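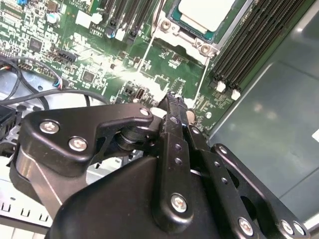 Give me the messy examples! I keep saying this at Oron, where our set of server board demonstrations just passed 688, and I'll keep saying it. A green motherboard deep in a metal chassis, cables looping over one side, memory slots packed close to the processor — what a wonderful teacher that is.

Plenty of people still want the first 600 runs to be spotless. I'd happily trade 30 perfect ones for a single run where the operator hesitates, backs off and tries a better angle. Those recoveries are gold, and our friends at Kavbridge throw them out! Keep them, label them, and let the model learn how a careful person gets unstuck.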